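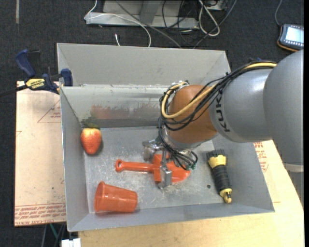 Clamp first, toys after, says Sandra Hulme, and if you do it the other way around you'll be picking strawberries off the floor all morning.

She's right. So this section goes clamp, cardboard, toys, in the order you actully do it (well, cardboard goes down first, see step 2).

## 4. Setting up the toy bin on a table

Applies to the gray metal bin with the sloped walls. For the plastic tubs see section 6, different routine.

**You need**

- the bin
- a sturdy table, wood is good, good for about 80 pounds
- flat cardboard, old shipping boxes opened out are fine, print and all
- bar clamps, 2 at least
- damp cloth, dry cloth
- the toys for the session, from box 822

### 4.1 Table and bin

1. Clear the table. Wipe it. Dry it.
2. Lay the cardboard flat. Cut off any flaps that stick up. Let it run out past the bin a bit, saves the tabletop.
3. Two people for the lift. One on each side, hands under, not hooked over the lip.
4. Set the bin down with the high wall at the back and the low lip toward whoever is loading.
5. Push gently on each corner. If it rocks, fold a strip of cardboard and slide it under. No coins, no pencils.
6. Put a clamp on an upper corner at the back. The upper left one works well. Snug, then a quarter turn more.
7. Fit the other clamp. Try to wiggle the bin. Nothing should move.

**CAUTION:** Sheet metal edges. Run a dry cloth along the lip and both side walls before anyone reaches in. If the cloth snags, stop and tape the spot.

**CAUTION:** Don't overtighten. Thin metal bends and then it never sits flat again. The Hestado bin went that way.

Note - any brand of bar clamp will do. Check the pads are still on the jaws. Rana has spares, ask there before ordering.

### 4.2 Checking the floor of the bin

1. Brush out crumbs and flakes. There will be some, even in a bin that was cleaned last time.
2. Look for holes. A small one is OK, leave it be. Anything a finger fits in gets covered with tape from underneath.
3. Scuffs are fine. Don't sand them. Don't paint them either, paint chips end up on the toys.
4. Wipe the back wall last. The glossy ones show every smear.

### 4.3 Putting in the toys

Keep the first load small. A shovel, a cup, a piece of play fruit, something long and thin. Four is plenty. The full set is 27 and they do not all go in at once, please.

1. Long flat thing first. The orange shovel is the usual one. Lay it down in the middle, scoop to one side, hole in the handle clear so it can be hung up later.
2. Fruit next, near a side wall. The strawberry can sit leaf side up. Leave a hand's width to the wall if you can.
3. Cup on its side. Upright cups get filled with smaller stuff and then you lose the smaller stuff.
4. Anything tall and round goes by the opposite wall. Standing or lying, either is OK.
5. Step back. Is anything touching? Spread it out a little.

Note - the slopes do part of the work. A round toy let go high on a side wall rolls to the floor of the bin by itself. Don't rely on it for flat ones, they just stick halfway.

Note - colors. Red and orange toys stand out nicely on gray. The darker ones get missed at pack up, so put them back in the box first and tick them off.

### 4.4 Taking it all down

1. Toys out. Check each one as it comes: cracks, split seams, loose leaves on the fruit.
2. Warm water and dish soap for the hard plastic. Shake the water out of the cup and stand it upside down on a towel.
3. Anything with bristles or ribs needs a longer dry. Overnight if posible.
4. Count back into box 822. Full set is 27. Write the number on the card inside the lid, even if its right.
5. Clamps off, back one first. Hold the bin steady with your other hand.
6. Lift, two people again. Keep the cardboard if it's dry and flat, bin it if not (recycling, not the trash).

**CAUTION:** Do not slide the bin off the table with toys still in it. Do not carry it with a clamp hanging on.

### 4.5 If something's wrong

**Bin creeps forward when you lean on the lip.** Clamp is too loose or the cardboard is slippery. Retighten. Still creeping, swap the cardboard for an unprinted piece, or turn it over.

**Clamp won't reach.** Move it closer to the corner. Or use the longer one from the Lullville shelf.

**Toys keep ending in one spot.** Table isn't level. Check with a ball before you blame the bin.

**Sticky patch on the bin floor.** Tape residue mostly. Cooking oil on a rag, wait, wipe, then soap.

**Toy missing from the count.** Look under the cardboard. Then in the cup.

Changes to this section go to Haris Georgiev or Toàn Đoàn, written on the paper copy in pencil. Next reprint is June. Section 5 covers the shelf labels.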